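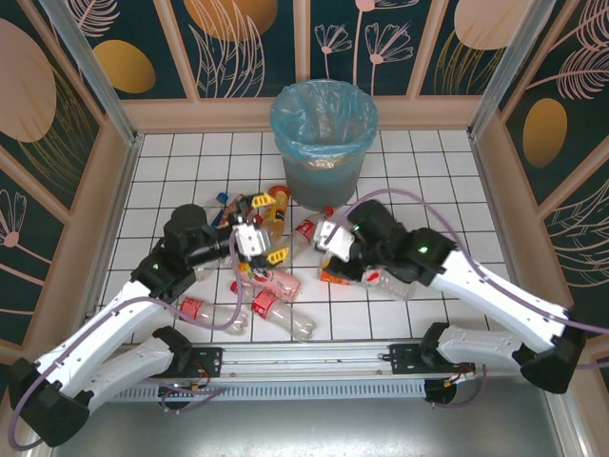
A user wrote in after the last release to ask why both arms stop when only one of them loses its camera. In Starerer 2 the two arms share one plan, so a fault on either side pauses the whole plan. You can change this in step 6, but read the caution first.

4.3 Setting up the wrist camera streams

Do this section after the arms are homed and the fixed camera has been calibrated (section 4.2). You need the Vullitside control panel open on the same computer that runs the Kinnear planner.

1. In the control panel, open Streams and select Left Wrist. Press Start.

2. Watch the rate shown next to the stream name. It should settle at 50 frames per second. Readings of 49 or 51 are normal and need no action.

3. Select Right Wrist and do the same.

4. Move each arm a short way with the jog buttons. Check that the left buttons change the left view and the right buttons change the right view. If they are crossed, press Swap and repeat this step.

5. Open Masks. Choose the finger mask for the gripper that is fitted, then press Apply. The mask tells the Fanau detector to ignore the fingers when it looks for items to pick.

6. Under Fault Handling, leave Pause Both Arms selected unless you have a reason to change it. The other setting is Pause One Arm.

CAUTION: With Pause One Arm selected, the working arm keeps moving while the other holds its last position. The planner treats the held arm as a fixed obstacle. Set the clearance in section 5.1 before you use this setting.

7. Press Save. The settings are not kept if you close the panel without saving.

Note: The mask is stored per gripper, so you have to choose it again if you move a gripper from one arm to the other.

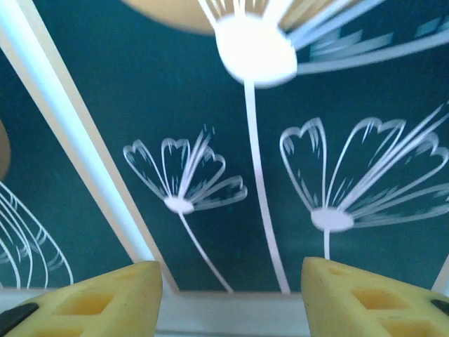 Does the detector use wrist frames that are blurred by arm motion? It drops any frame that scores below the sharpness limit and waits for the next one. The planner keeps using the last good detection until then, for up to half a second.

4.4 Adjusting the sharpness limit

The default limit suits most cells. Change it only if the log shows long runs of dropped frames.

1. Open Streams, then Quality.

2. Lower the limit by one notch and press Test. The arms run a short sweep with the grippers open.

CAUTION: Keep clear of the cell during the sweep. Both arms move, even if only one stream is selected.

3. Read the Dropped line when the sweep ends. If roughly half the frames or more are still dropped, slow the approach speed in Kinnear before lowering the limit again — a very low limit lets in poor frames and the pick points start to drift.

4. Press Save and go on to section 5.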